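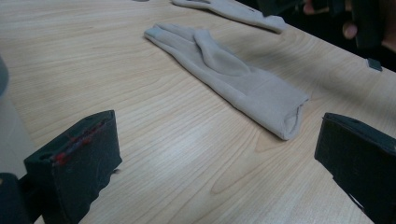
Start Handschuhe Mützen Pflege Fragen Kontakt

Häufige Fragen zu Stoffhandschuhen

Stand: April 2020

Seit meinem Beitrag über dünne graue Handschuhe bekomme ich ständig Post dazu, und vieles davon wiederholt sich. Also sammle ich die Antworten jetzt hier, und wenn eure Frage fehlt, schreibt mir einfach (ich lese alles, brauche aber manchmal ein paar Tage).

Wie lege ich Handschuhe nach dem Waschen hin?

Flach auf ein Handtuch, Finger gerade, Daumen zur Seite. Ich streiche jeden Finger einmal von der Handfläche zur Spitze aus, dann bleiben beim Trocknen keine harten Knicke. Auf blankes Holz lege ich sie nur trocken, mein Esstisch hat schon einen Rand von einem nassen Wollhandschuh, und der geht nicht mehr raus!

Dürfen sie in die Maschine?

Meine dürfen, im Wäschenetz und im Wollprogramm. Schaut trotzdem aufs Etikett. Das Paar von Viddale habe ich anfangs nur von Hand gewaschen, irgendwann war mir das zu mühsam, und passiert ist nichts. Weichspüler lasse ich weg, davon werden Stoffe mit rauer Oberfläche bei mir so seltsam glatt.

Der Bund rollt sich immer ein. Was tun?

Das kenne ich gut, besonders bei Jersey ohne angesetztes Bündchen. Leicht anfeuchten, glatt ziehen, ein Buch drauf und über Nacht liegen lassen. Hält bei mir ein paar Tage – danach rollt er wieder. Wen das richtig stört, der näht einen schmalen Saum mit elastischem Stich, dauert pro Paar 16 Minuten, ich habe auf die Uhr geschaut.

Welche Größe soll ich nehmen?

Messt den Umfang der Handfläche ohne Daumen, und zwar an der Hand, mit der ihr schreibt. Ich trage bei Lozano Größe 8 und bei Natovberg eine Nummer kleiner, verlasst euch also bitte nicht auf die Zahl allein. Wenn ihr zwischen zwei Größen liegt, würde ich bei dehnbarem Stoff die kleinere nehmen und bei gefüttertem die größere.
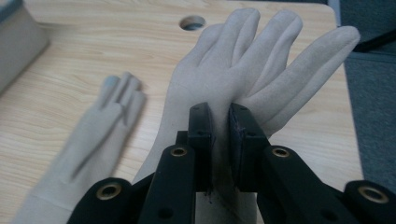
Wie bekomme ich verfilzte Stellen zwischen den Fingern weg?

Am besten mit einer kleinen Schere und viel Geduld. Zieht den Stoff über zwei gespreizte Finger, damit er leicht gespannt ist, und schneidet nur die Knötchen ab, die wirklich abstehen. Einen elektrischen Fusselrasierer nehme ich dort nicht mehr, in den Zwickeln hatte ich damit sofort ein Loch. Auf dem Handrücken ist er dagegen prima.

Funktionieren Touch-Fingerspitzen auf Dauer?

Unterschiedlich. Bei einem Paar von Wevdale war nach einem Winter Schluss, ein anderes tippt nach drei Wintern noch wie am ersten Tag. Oft hilft schon, wenn die Fingerkuppe richtig anliegt, denn vorne leerer Stoff tippt gar nichts. Für lange Nachrichten ziehe ich sie sowieso aus, sonst steht da nur Buchstabensalat.

Was mache ich mit einem einzelnen Handschuh?

Aufheben, wenigstens bis zum nächsten Herbst! Mein zweiter grauer lag seit Februar im Ärmel einer Regenjacke. Und wenn er wirklich weg ist, taugt der übrige wunderbar zum Staubwischen an Heizkörpern und Jalousien.

Wie bewahrst du sie im Sommer auf?

Sauber, komplett trocken und paarweise aufeinandergelegt in einem flachen Karton. Früher habe ich sie ineinandergestülpt wie Socken, aber davon leiert der Bund aus. Ein Stück Zedernholz kommt noch dazu, das war's.

Das könnte dich auch interessieren
Fäustling oder Fingerhandschuh?
Loch an der Fingerkuppe stopfen
Wollmützen waschen ohne Einlaufen
Nähgarn sortieren: mein Kasten mit 65 Rollen
Schals platzsparend verstauen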